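Gripper Trials FAQ: Kodwood Kitchen Tasks

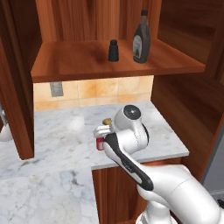
What are you comparing?
Two parallel grippers, the Puslow and the Willari, on the same simulated arm with the same controller. Each one does 704 pick-and-place runs in a rendered kitchen. A typical run has the gripper holding the small red can near its top over the marble counter, with the open cabinet shelf as the target. The two bottles on the shelf stay where they are, and touching either one counts as a failed run.

Why simulation first?
It lets us repeat the same start position for both grippers. Arvo Harju runs the real arm afterward, with 6 of the layouts.

Is the grip force the same for both?
No. Each gripper uses its supplier's default. Matched force is a separate test.

Do you change the camera?
Not between grippers. Camera position is a separate comparison, planned for October.

Can I use my own controller?
Yes, if it accepts joint position commands. The Mbeki adapter handles most others.

Who do I ask about results?
Santeri Rissanen keeps the run logs. Include the run number and the gripper name in your message.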